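Tips From the Test Kitchen: Setting Up a Counter a Robot Can Work At

Brayan Correa runs the fruit-and-basket trials at Weltwood, and most of what he has learned comes down to how the surface is laid out. These tips come from his notes for June, when the group compared two ways of teaching a humanoid to put groceries away.

Use few things. The first layouts had 6 items on the surface, and the hand kept brushing one while going for another. With a basket and two pieces of fruit, the misses were easier to sort out.

Keep the basket light and open. A plastic one with holes gives the fingers something to hook. It also slides, so note where it started.

Vary the start on purpose. One set of 20 demonstrations was recorded with the fruit always in the same spot. The other set, same size, moved it a hand's width each time. The policy trained on the second set did better when the banana was turned around. It was slower on the apple — we still don't know why.

Set the desk height first and write it down. Changing it halfway through a set means starting the set over.

Push tall racks to the back. Anything high near the front edge gets in the way of the forearm.

Start each trial with the hand open and clear of the surface. Mark trials that begin any other way and score them separately.

Wipe the desk between sets, and swap bruised fruit for fresh.
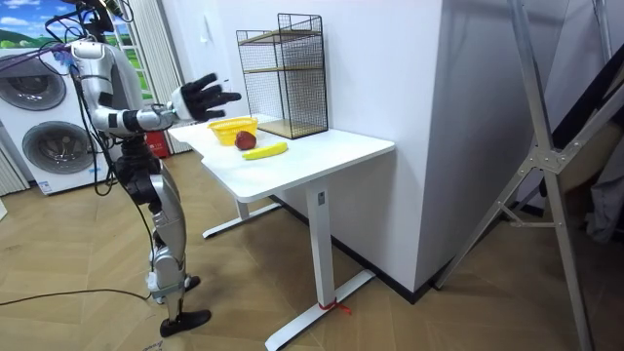
Open hand over the desk, with the basket, apple and banana laid out and the rack at the back.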